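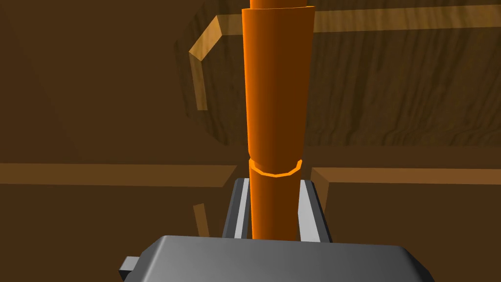

Orange column, upper segment wider than the lower one

Downspout adapter keeps leaking at the joint

Mbali Masilela
26th September
I have a rain barrel on the side of the garage and the pipe into it drips where two sections meet. I pushed the wider section down over the narrower one and taped it. It held for one storm. Do I need a clamp, or different tape?

Kimutai Rotich
You have the overlap backwards. Water runs down the inside, so the upper piece has to go into the lower piece. With the wide one on top it will run out at the lip every time. Take the tape off, swap them, and overlap by 45 mm. One screw on the side is enough. You may not need sealant.

Trunudbridge30
Tape never lasts outside. I used gutter sealant on mine last December and it's fine so far. Let it dry overnight. Also check your barrel isn't backing up.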